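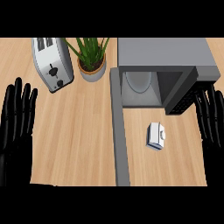 Simulated kitchen counter with the microwave door open, two-handed robot.

Open day at Jovcombe – what does the kitchen demo look like, and is it worth the trip?

Posted by Gayan Wijesinghe

I'm taking a group from the Grimstead adult evening class to the robotics open day at Jovcombe in April. The program lists a "kitchen counter session" and has the picture I put at the top, with a toaster, a plant, a microwave and a pair of black robot hands. It looks like computer graphics to me. Is there a real robot in that session or do we sit and watch a screen? Also, how long is it, and can people ask things while it runs? We have 57 people signed up and some of them won't stand for an hour.

Dinesh Liyanage

I went to the last one. The kitchen session is all simulation. You look down at the counter from the robot's side, with a hand at the left and right of the screen, same as in your picture. The job when I was there was closing the microwave door. They ran it 96 times with small changes to where things stood and put the score up at the end. A lot of the runs look alike, so people start talking after a while.

The presenter took questions the whole way through. Someone asked why they don't just use a real kitchen, and the answer was that they can do 1,000 tries overnight in the simulator and not break a door. The real arms are in the Chowdhury hall across the yard. They were stacking cups when I visited, so if your group wants to see hardware, do that first – it gets crowded after lunch.

The kitchen room won't hold 57. Split them into 3 groups and write to the front desk ahead of time. There are chairs, but only along the back wall.

kitberg_dad

Parking is bad, take the bus. We only saw the cup one. My son liked it. Don't know about the microwave, sorry.

Gayan Wijesinghe

Thanks both. I've written to the desk about three groups and asked for more chairs. We'll start in the Chowdhury hall at 10 a.m.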